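Line inspection, extruder 2, Barkton hall
4 January 2019
Inspected by: Anayeli Tovar. Present: Uriel Cuevas (maintenance)

- [x] **Emergency stops** - all tested, both sides of the line. The one at the haul-off needs a hard push, please grease.
- [x] **Barrel guards** - closed and screwed. One screw is shorter than the others, it holds.
- [ ] **Heating zone 4** - shows 172 °C on the panel and does not follow the set value. Uriel will change the thermocouple before Monday.
- [x] **Melt pressure alarm** - set to 308 bar, same as in the Brundotov manual.
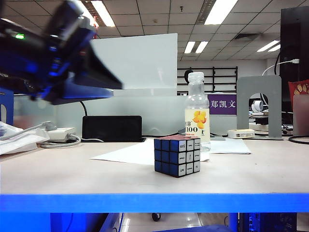 - [ ] **Vacuum vent** - the cover has old material on the inner side. To be cleaned when the screw is out, which is planned for May. I would prefer earlier.
- [x] **Water bath** - level good, no leak at the pump.
- [ ] **Pelletiser door switch** - works, but the cable is rubbing on the frame. Must be fixed again with new clips. Same comment as last time.
- [x] **Noise at operator place** - 72 dB with the door closed.

Line may run with zone 4 on manual control, only on day shift. Copy to Nabila El Sherbiny and to the Varela office.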